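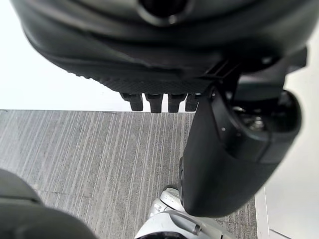

Gripper and housing over the carpeted test floor, Gilgate site.

Equipment Planner, Robotics (60 percent, 14 months)

Vutari is hiring a planner to prepare the next equipment budget for the Gilgate site. The post reports to Neema Mollel, Operations.

Duties
Maintain the asset register and replacement schedule for arms, hands and grippers. Obtain and compare quotes. Budget spares separately from capital items. Draft purchase requests for review in December.
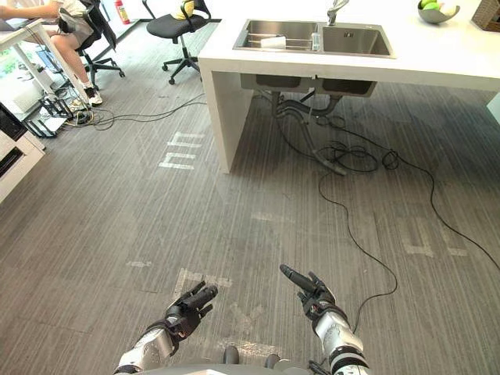

The plan must also cover cable routing, floor marking and kitchen fixtures for manipulation tests, currently charged to three cost codes. The register holds 73 line items, and service intervals are missing for most hands.

Requirements
Experience purchasing technical equipment. Working knowledge of lease and purchase terms. Fluency with spreadsheets.

Send a resume and one sample budget, with prices removed, to Ngọc Đỗ, Hiring. Quote reference Hokero 100.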